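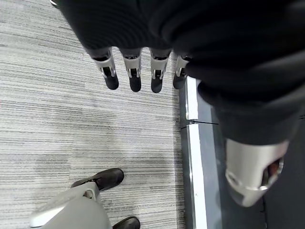
Minutes of the Nirwood snack room meeting, May 7, 2019, held in the Birkura room on the second floor. Eight people attended and there were no apologies. The minutes from December were taken as read, with one correction: the shelving unit was ordered through Prulport, not through the building office. The meeting started with the floor, carried over from last time. The gray striped carpet is staying for now. A thin black cable runs off it, over the white edge strip and onto the darker floor next to it, and this is the spot most people mentioned when asked where they watch their step. Agreed that all cables crossing the strip get a flat cover, and that nothing new is run across it until the covers are down. Covers to be ordered this week.

Carpet cleaning

The last cleaning bill was $454. The quote from Bråten for the same work is $452, and the difference was not thought worth a change of company by itself. Bråten does offer an earlier start, before anyone is in. There was some talk about whether the carpet needs a full clean at all this year, as opposed to a good vacuuming along the edges where crumbs collect. Two people felt the streaked pattern hides the dirt and that it is worse than it looks. No decision. To be looked at again once the shelves are finished and the furniture is back where it belongs.

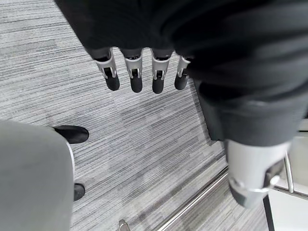
One person asked if the chairs could be moved out before the cleaners come, as last time they cleaned around the legs and left patches. Agreed. Chairs will go into the corridor the evening before, and whoever books the cleaners will put a note on the door. The person asking also wanted the vacuum kept in the snack room instead of the basement. There is no closet for it, so it stays in the basement for now, and a second key will be cut.

Shelves

The dark gray shelving is up and in use. There was a long discussion on what goes where. The old arrangement had boxes and cans mixed together, and things at the back were forgotten until they were out of date. The proposal was as follows.

Top shelf: bottles and larger containers.
Middle shelf: chip cans, one row only, standing up, flavor showing.
Lower shelves: nothing until the rest has been sorted.

Boxes were left out of the proposal by mistake. The white box with the green label and the pink box beside it have been sitting in with the cans, and the shelf gets crowded there. After some back and forth it was agreed that boxes will go on the first of the lower shelves when those are brought into use, and may stay among the cans until then. The proposal was accepted with that change.

Cans lying on their side were also raised. They roll when the one next to them is taken, and the lids pick up dents. Anyone who finds a can on its side should stand it up.

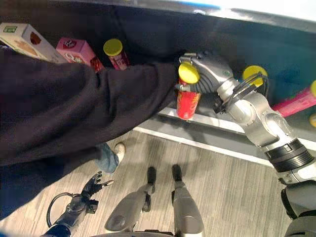 It was then asked, from the far end of the table, why the chips are bought in cans at all when bags are cheaper. The answer given was that bags get crushed and do not stand up, and that a can with a lid can be closed again. The person asking accepted this for the small orders but would like to see prices for both before the next big one. Prices to be brought to the next meeting.

A short exchange followed on opened cans. Three were thrown out last month with only a few chips gone from each — nobody knew how long they had been open. From now on the date goes on the lid in marker when a can is first opened. A marker will be tied to the side of the unit.
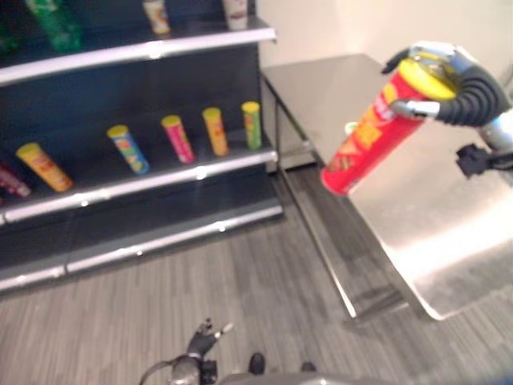 Chip cans on the middle shelf, lower shelves not yet in use.

Flavors

The order form allows a mix, and people have been asking for more of the green ones and fewer of the rest. It was decided to keep the mix as it is until the current stock runs down, then to order by what has gone first. A sheet for requests will hang by the door. Requests for other snacks go on the same sheet.

Labels for the shelf fronts were suggested. The silver strip along the front would take a narrow label, but tape leaves marks on metal — magnets will be tried first if they hold.

Still open

Cable covers, to be ordered.
Cleaning, full or edges only, and which company.
Second key for the basement.
Price comparison, cans and bags.
Magnets for the labels.

The next meeting will be in the same room. The date will be sent around with these minutes.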